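Ticket 3848: Riding petition signatures dropped after import
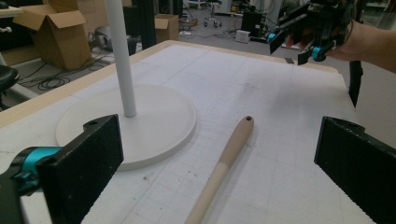 White board with the light gray grid.

Opened by: Vaida Vanags, MacLeod riding association
Product: Nulby petition manager
Status: Solved, left open for one follow-up

Hi all, and thank you for picking this up so quickly! We're collecting names on a petition asking our MP to hold a public meeting on equalization before the summer break, and I imported our signature sheet last night. The file has 2228 rows. Nulby shows 2094. I've been through the sheet twice with a cup of tea and I can't see anything wrong with it, but I'd hate for anyone who took the trouble to sign to be left off.

Reply from Drulitz support, 9:40 am
Good morning Vaida, and what a nice clear report. The gap is 134 rows, so the first thing I'd like you to do is open Import History, click the most recent job and look at the tab called Held. Please don't run the import again just yet – a second run will make the counts harder to read.

Vaida, 10:15 am
Found the tab, and there they all are, all 134 of them. Every one says "district mismatch." These are real people in our riding, though. I know quite a few of them from the April town hall.

Drulitz support, 10:50 am
That helps a lot. I looked at your account settings and the boundary file is still the one from before the last redistribution. Anyone living in the part that was added to your riding gets held as an outsider. Go to Settings, then Boundaries, choose the current map and save. After that, go back to Held, select all, and press Recheck.

Vaida, 11:30 am
I did all that and 132 of them went straight through, hooray! The other 2 still say mismatch. Both have a rural route and no street number, if that matters.

Drulitz support, 11:55 am
It does matter. The map lookup can't place a rural route, so open each one, pick the riding by hand and add a short note saying how you confirmed the address.

Vaida, 1:20 pm
Both done, and the total reads 2228. Could you leave this open a little longer? Our Bundo mailing list is still showing the old number and I'd like to see whether it catches up overnight before I send the thank-you letter.

Drulitz support, 1:35 pm
Of course. The Bundo sync runs at 2 am. If the number hasn't changed by morning, reply on this ticket and I'll push it through from our side.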